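**May, 09:40. Oil finish trial, second coat**

Carried on with the Vass hardwax oil on the beech offcuts. First coat had gone off overnight, no tack under a fingertip. Denibbed with a grey pad and wiped down with a dry cloth. The Numik pad sheds less than the old green ones but clogs sooner.

Weighed the Dolent tin before and after, as the label coverage never matches what we get. Second coat took far less than the first. Applied with a lint-free cloth, left 12 minutes, wiped back hard along the grain. End grain still drinking, so the ends got a third pass.

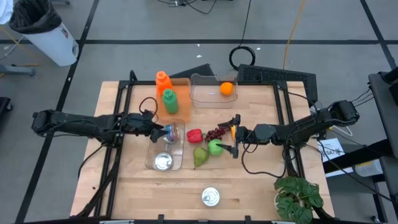
Water spots: one drop on each sample, covered with a watch glass, left for 2 hours. Vass shows a faint ring that goes when buffed. Dolent shows a white ring that does not. Kadir Bayram thinks the Dolent coat was too thick and had skinned over. Possible. The wipe-back on that one was late.

Board 635 has a raised patch near one corner where I went through the first coat with the pad. Not worth rescuing. Keep it for the heat test, use the good end for coffee and vinegar.

Disteck thinner is nearly out. Reorder the small can, the large one goes off before we finish it.

Used cloths are in the water bucket by the back door, lid on. Do not put them in the bin.

To do:

- repeat Dolent with a thinner coat and a shorter wait
- label the undersides, pencil only, the marker bleeds through
- ask Kadir for his notes on the ash samples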